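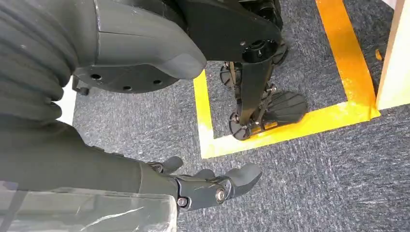
Figure 16.1 A small black wheel resting on the floor inside a tape outline.

Chapter 16
Marking the Floor

Things on wheels move. A cart gets pushed aside so someone can reach an outlet, a chair follows its user to another desk, and by the end of the day the room no longer matches the plan on the wall. Chapter 15 dealt with choosing a place for each item. In this chapter we mark those places on the floor so that people can put things back without asking.

The simplest mark is an outline in tape. It costs little, it can be put down in a few minutes, and it can be moved when the plan changes. It also has limits. Tape holds well on sealed concrete and vinyl. On carpet the result depends on the pile, and a strip that sits flat in the morning may have a raised corner by 4:00 p.m. Wheels that turn in place are hard on any tape they cross, so leave space between the outline and the wheels.

Before you mark a place, decide which part of the item the outline will follow. There are two common choices. The first is the contact line, drawn around the points where the item touches the floor. The second is the full footprint, drawn around everything that sticks out, including handles, footrests and plates that hang above the floor. The contact line uses less tape and is easier to park in. The full footprint shows how much room the item really takes up, and it is the better choice beside a door or walkway.

The main case in this chapter is the Murar branch of Bekolard, an equipment loan service with 397 items on wheels and almost 3,000 square feet of storage. Staff there marked the room twice, first by contact line and then by full footprint. We will look at both floor plans in Section 16.2.

Terms to know
contact line
full footprint
clearance
parking side

Before you read
Choose a room you use often. Sketch the floor and mark every item that has wheels. Keep the sketch for the exercise at the end of Section 16.1.

16.1 Measuring an Item for Its Outline

Start with the item parked the way it will normally stand, with its brakes on if it has them. Measure the length and width at floor level, then at the widest point above the floor. Write down both pairs of numbers.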